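Ticket: insertion success rate drops after episode 12 on assembly board
Project: Sillbridge (contact-rich insertion, board tasks)
Component: policy eval / wrist view
Status: open, workaround in place
Priority: high, blocks the ablation table

Symptom
Policy trained on 500 demos does fine for the first dozen or so rollouts of an eval block, then starts missing the memory slot. Always the same way: comes down a hair to one side, touches the rim, force climbs, controller bails. Chip task on the same board barely affected. Restarting the policy server does not fix it. Restarting the arm controller does, for a while.

Setup
Rilel checkpoint, wrist camera only, no overhead. Goel controller, impedance mode. Board mounted upright on the extrusion panel. Start pose randomized per episode, same seed list for every run so we can compare rollout to rollout.

What I tried first
- reloaded checkpoint, checked the hash – same
- swapped in the older Tudham checkpoint, same drift, so not the weights
- fixed exposure on the wrist cam instead of auto. Slats behind the board glare pretty badly in the upper part of the view and I was sure that was it. Made no difference to the miss rate, left it fixed anyway
- replayed a recorded demo open loop, no policy at all. Good at the start of a block, off by the end. So the policy is off the hook, mostly

Update, 2:40 pm
Open loop replay is the useful test here. Ran the same demo every 10 episodes and logged the commanded vs measured pose at the pre-insert waypoint. Measured pose agrees with commanded the whole time. Fingers are not where the log says they are. So either the board is moving or something between flange and fingertip is.

Put a dial indicator on the board corner and leaned on it with the arm at the bail-out force. Needle came back to the same place. Not the board. 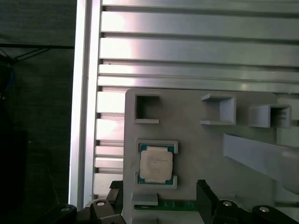
Why does a closed-loop policy fail here if it can see the slot the whole time?
The wrist camera moves with the flange, so the policy learned where the slot should sit in the view when the part is lined up. Shift the fingers relative to the camera and that learned picture is wrong, even though the robot servos to it perfectly.

Update, 4:15 pm
Took the finger side apart from the camera side. Camera bracket tight. Gripper to flange coupling has a tiny bit of rotation in it if you twist by hand. Clamped a pointer in the fingers and touched off on a fixed pin before and after a full block of 31 episodes. Offset grows through the block then sort of levels out. Direction matches the misses.

As for the arm controller restart "fixing" it: the startup routine drives the wrist against its stop and back, and that seems to push the coupling back where it belongs. Did it by hand without a restart, got the same recovery. Not proof but good enough for me today.

Chip task survives because the seat has more lead-in than the slot, I think. Haven't measured the clearance, don't quote me in the paper.

Workaround
1. touch off on the pin before every block, abort if the offset is over threshold
2. touch off again after, write both numbers to the eval log
3. blocks capped at 10 episodes till the coupling is replaced
4. keep the same seed list, just split it up. Do NOT reshuffle

Effect on results
The long-block numbers in the draft table are not usable. Both checkpoints ran on the same loose coupling but in a fixed order, Rilel always second, so it got the worse hardware each time. The gap we were calling a method difference is at least partly this. Need to rerun with order interleaved. Short blocks so far look closer together, too few to say anything.

Also worth checking the demos. If they were collected with the coupling already loose, the 500 have a smeared finger to camera offset baked in and the policy is averaging over it. Might explain the hesitation right above the slot that we put down to action chunking. Touch-off data from January would help, but I can't find any in the shared folder. If it's on somebodys laptop please upload.

To do
- order coupling, same part number, plus a spare
- add touch-off to the eval script so it can't be skipped
- rerun both checkpoints interleaved, capped blocks
- pull fingertip position from the first frame of each demo and plot against collection order
- take the old table out of the draft before it goes round again

Leaving open until the rerun is in.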